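Lettering from a comic script: balloon order when two characters overlap

Deepika Hegde
I'm adapting a prose novel, Cundodora, into a graphic novel script. It will run 300 pages. The source chapters have a lot of fast dialogue, and my artist has sent back the first 13 pages with notes saying the balloons can't be placed in the order I wrote them. In most cases the second speaker is drawn on the left. Do I rewrite the dialogue, ask for the panels to be flipped, or leave it to the letterer? I don't have a letterer under contract yet.

Edith Marulanda
Fix it in the script, before inks. Readers take balloons left to right and top to bottom, so the first speaker in a panel should stand on the left unless there is room to set that balloon clearly higher. Put this in the panel description:

PANEL 2. Irena left, Paul right. Irena speaks first.

If the artist needs the reverse staging for continuity with the previous panel, split the exchange over two panels or cut a line. Flipping finished art is the worst option. It swaps hair partings, scars and the hand a character writes with, and it breaks the sight lines to the panels on either side.
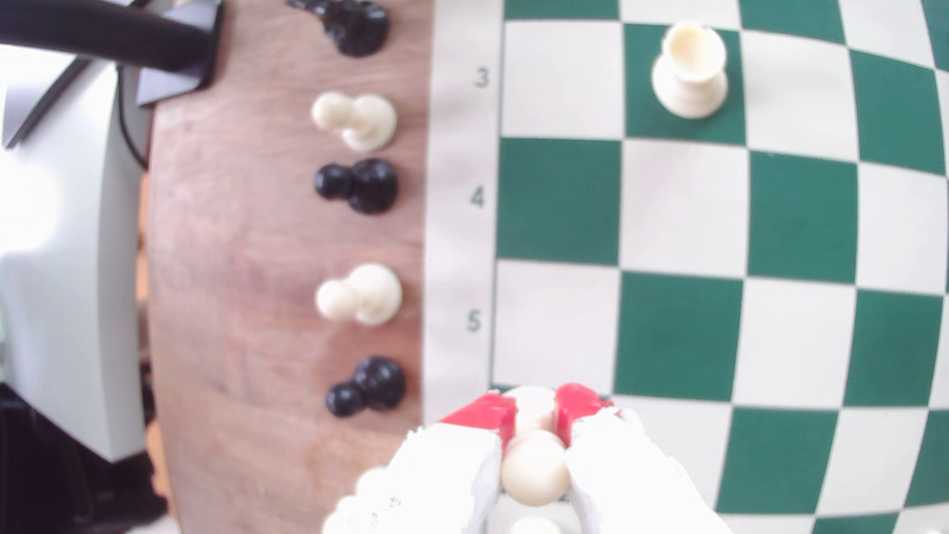

Word count is the other half of the problem. I keep each balloon under 30 words and try not to go past three balloons in a panel. Prose dialogue nearly always exceeds that. When I adapted Mazurek, the longest conversation in the book was 923 words, and I cut more than half of it. Attribution, gesture and tone move into the drawing, so those words go first.

Hire the letterer before pencils are approved. Send rough layouts with the balloons sketched in and numbered to match the script.

Jhosep Londoño
Just let the letterer do it. Mine crossed the tails on a couple of panels and it read fine.

Roxana Cárdenas
I agree with Edith on staging. One addition: a tall panel lets you stack balloons, so the right-hand speaker can go first at the top and the left-hand one can answer below. Leave the upper third of the panel free of faces. Crossed tails are a last resort.

Comments

Kristaps Krūmiņa: Does the 30-word limit include captions?

Edith Marulanda: No. I count captions separately and keep them shorter.

Deepika Hegde: Thanks. Two of the pages can be solved by stacking. I'll restage the others in the script.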